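읽는 시간 6분
카테고리: 로봇 만지기 > 그리퍼·손끝

양팔 그리퍼 비교 테스트, 집에 있는 포장재로 해보는 법

지난번 글에 그리퍼 두 개를 어떻게 공평하게 비교하느냐는 질문이 꽤 달려서, 이번엔 제가 쓰는 순서를 그대로 적어봅니다. 왼팔 손끝에는 Gistlow 패드를, 오른팔에는 Nirnano 패드를 끼웠고 명령은 둘 다 Curkar 컨트롤러 하나로 보냈어요. 컨트롤러가 두 대면 차이가 패드 탓인지 설정 탓인지 한참 헤매거든요(제가 그랬습니다, 며칠이나요!).

준비물은 별거 없습니다. 색이 다른 통 몇 개, 그리고 성격이 다른 포장재. 빳빳한 종이 상자, 종이로 싼 덩어리, 투명 비닐봉지 정도면 충분해요. 통은 서로 바짝 붙여 놓으세요. 간격이 벌어지면 팔이 움직이는 거리가 달라져서 시간 비교가 지저분해집니다.

1. 영점 맞추기
손가락을 끝까지 닫은 상태에서 값을 0으로 잡고, 다시 끝까지 열어서 최댓값을 읽습니다. 저는 컨트롤러 눈금이 1000까지라 그 값이 나오는지만 봤어요. 커넥터 쪽 케이블은 여유를 좀 두세요. 손목을 돌리다가 케이블이 팽팽해지면 값이 슬슬 밀립니다.

2. 한 팔씩 먼저
처음부터 두 팔을 같이 움직이고 싶은 마음은 정말 잘 압니다만, 꾹 참고 한 팔씩 하세요. 물건마다 15번씩 집었다 놓고, 성공이든 실패든 그냥 다 적습니다. 잘된 것만 적으면 나중에 표가 예뻐지기만 하고 쓸모가 없어요.

3. 두 팔이 만나는 구간
여기가 제일 재미있는 부분! 가운데 파란 통 위에서 양쪽 손끝을 가까이 붙여봅니다. 속도는 평소의 반 아래로 내리고, 비상정지 버튼에 손을 올려두세요. 봉지는 윗단 쪽을 노리는 게 편합니다. 아래쪽은 내용물 때문에 모양이 제멋대로라 저는 윗단부터 연습했어요.

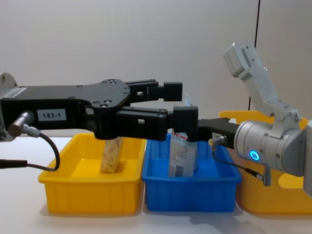 파란 통 위에서 만난 두 팔. 왼쪽 손끝이 투명 봉지 윗부분에 닿아 있다.

이 구간에서 볼 건 손가락 길이와 몸통 두께입니다. 사양표에는 벌어지는 폭만 크게 적혀 있는데, 통 안으로 들어갈 때는 몸통이 먼저 테두리에 걸리는 일이 더 많았어요. 접근 각도를 조금 눕히고 높이를 올린 다음, 수직으로 내려오는 경로랑 번갈아 해보세요. 어느 쪽이 나은지는 통 깊이에 따라 다릅니다.

4. 힘 바꿔가며 반복
집는 힘은 6단계로 나눴고, 제일 약한 쪽부터 올라갑니다. 종이 포장은 2단계에서 벌써 잘 잡혔는데 비닐은 더 올려야 했어요. 포장에 자국이 남으면 거기서 멈추고 한 단계 내리세요. 그게 그 물건의 상한입니다.

5. 시작 자세 저장
매번 같은 자리에서 출발해야 비교가 됩니다. 저는 왼팔을 왼쪽 통과 파란 트레이 사이 근처에, 오른팔은 손가락을 벌린 채 큰 노란 바구니 앞쪽에 두고 이 자세를 저장해 씁니다. 머리 쪽 카메라로 볼 때 트레이 안의 물건이 팔에 안 가려지는지도 꼭 확인하시고요.
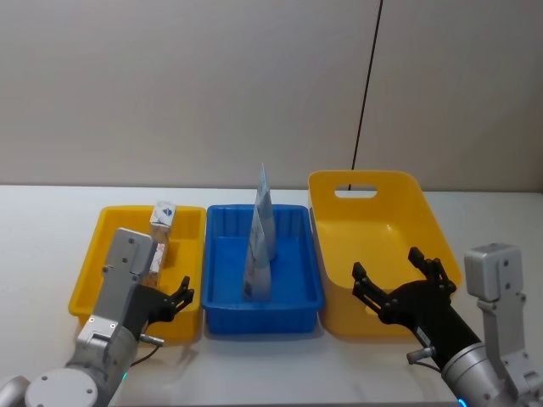 Mwaipopo 게시판에 초안을 올렸더니 힘 단계를 올리는 순서로만 재면 패드가 점점 닳은 영향이 섞인다면서, 절반은 내려오는 순서로 재보라는 댓글이 달렸습니다. 맞는 말이라 바로 표를 두 칸으로 나눴어요. 비닐에서 특히 차이가 나더라고요.

지금까지의 제 취향을 말하자면 종이류는 Gistlow, 미끄러운 봉지는 Nirnano 쪽입니다. 다만 Nirnano는 먼지를 금방 먹어서 중간중간 닦아줘야 해요. 닦은 횟수도 기록해두세요. 카메라 위치 비교는 10월에 따로 올릴 생각이고, 그 전에 써보신 패드가 있으면 댓글로 알려주세요~

이 사이트는 방문 통계를 위해 쿠키를 사용합니다. 계속 이용하시면 쿠키 사용에 동의하신 것으로 봅니다.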